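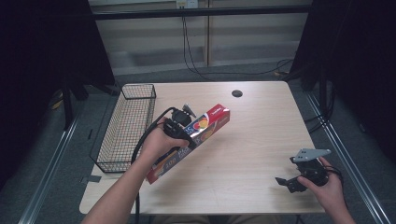 Topic: Keeping and Storing

Hillodent Home Bakers list
18 January 2000
From: Ornella Grasso
Subject: Re: Re: Rye going hard by day two (was: Sturkar oven door)

> I followed the rye recipe in the October digest to the letter, all 300 grams
> of starter, and it was lovely the first evening. By the second morning I could
> have fixed a fence with it. My mother-in-law keeps hers in a paper bag and
> swears by it. My neighbor uses a plastic bag and swears by that. Who is right?
> Also, the door on the Sturkar still won't close unless I lean a chair on it.

Your mother-in-law and your neighbor are both right, which I realize is no help at all if they ever meet.

Paper is for crust. If you bake a loaf for the crackle and plan to finish it the same day, put it in paper or stand it cut side down on the board and leave it alone. Plastic is for crumb. It keeps the moisture in and it ruins the crust, and by morning you have something with the outside texture of a bath sponge. With wheat bread you have to choose. With rye you don't, much, because a heavy rye has no crackle worth saving and wants to sit wrapped for a day before you cut it anyway. I suspect you cut yours warm. Everyone does. I did it last week and I have been telling this list not to for years.

So: bake it, cool it on a rack overnight with a dish towel over it, wrap it, and hide it until the day after. Mine is usually best on day three.

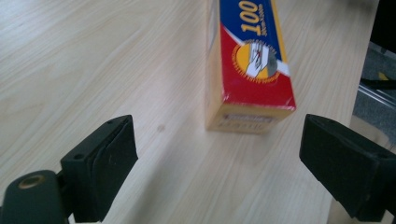
Box on end, top of the table.

On bread boxes, I have owned 2. The first was a Longo, enamel, with a lid that rolled back and a crack at the hinge where the crumbs went to live. It grew mold faster than anything I have ever set out to grow on purpose. The second came from my aunt and has no name on it, and it works fine, provided I wipe it out with vinegar whenever I remember. The bread box is a nice dry cupboard with a high opinion of itself. A nice dry cupboard will do.

Do not put it in the refrigerator. I know someone will write in to say they keep theirs in the refrigerator. Bread goes stale faster in there than on the counter, and I will be happy to be argued with by anyone who has tried half a loaf each way.

The freezer is another matter — slice it first, wrap it tight, and press the air out as you go.
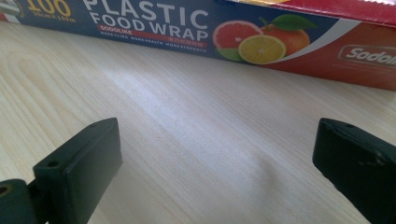
I do mine in packs of a few slices because there are only so many of us at breakfast and I got tired of chiseling. Straight from freezer to toaster. For a whole loaf, leave it wrapped while it thaws or the outside goes leathery.

As for a loaf that has already turned into lumber, run it under the tap for a second (yes, the bread) and give it ten minutes in a hot oven. It will be good for one meal. After that you are into crumbs and soup, and the Kikero soup in the old digest takes rye very well if you leave out the caraway, which I always do, having been brought up on too much of it.
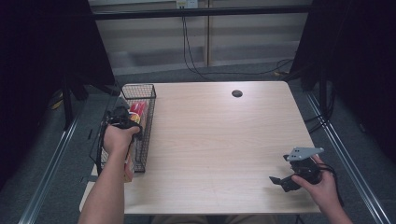
Mesh basket, with the red-topped box in it.

About the Sturkar: mine did the same thing. It was the gasket, not the hinge. Take it off, wash it in the sink, turn it around and put it back on. If that fails, there was a long thread on this, 17 messages, of which one was useful and it was the last one. Message 358 in the archive. The rest are people telling each other which chair they used.

Somebody also asked me off list whether the starter can sit out while they're away for a week. Feed it stiff, put it at the back of the refrigerator, and go. It will sulk when you get home. Feed it twice before you bake with it.

Ornella

> P.S. Does anyone still have the pumpernickel one with the coffee in it?

I have it somewhere. Will type it in when I find the card.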